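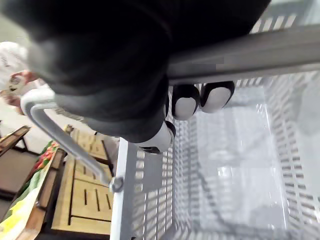 A shopping basket is a hand-held container used to gather goods in a self-service shop. Plastic models usually have slotted walls, which reduce weight and let moisture drain.

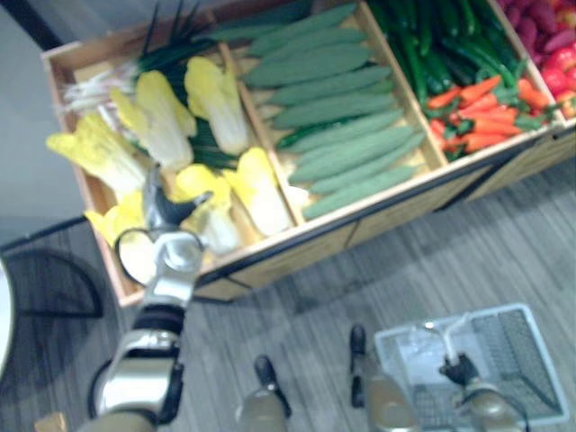

Fresh produce is commonly sold from divided wooden crates, with napa cabbage, cucumbers and chili peppers grouped by kind. Heavier vegetables are placed in the basket first.

Related articles
Produce crate
Napa cabbage

Comments
Adjoa Owusu: Ours at Zenercombe are grey too.
Akua Antwi: Please add nesting.

© Kavuvus | Back to top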